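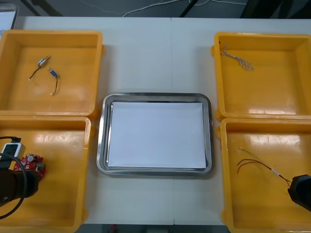
Vol. 2, p. 13

Student Projects > Community Studies > Reports

July | By the Pistthorpe Project Group

Paper Recycling at Cendgate Hall

The purpose of this project was to learn how much office paper the hall discards and whether it is sorted correctly. A survey was sent to 300 residents, and paper was collected on each floor for one month. More than 1000 sheets were recovered, many of them printed on one side only. Residents on the upper floors reported that the nearest collection point was too far from their rooms. The group recommends a second point by the east stairs and clearer labels on each container. Food wrappers remained the main source of spoiled paper.

Contact: Student Projects Office, Pistthorpe | Back to top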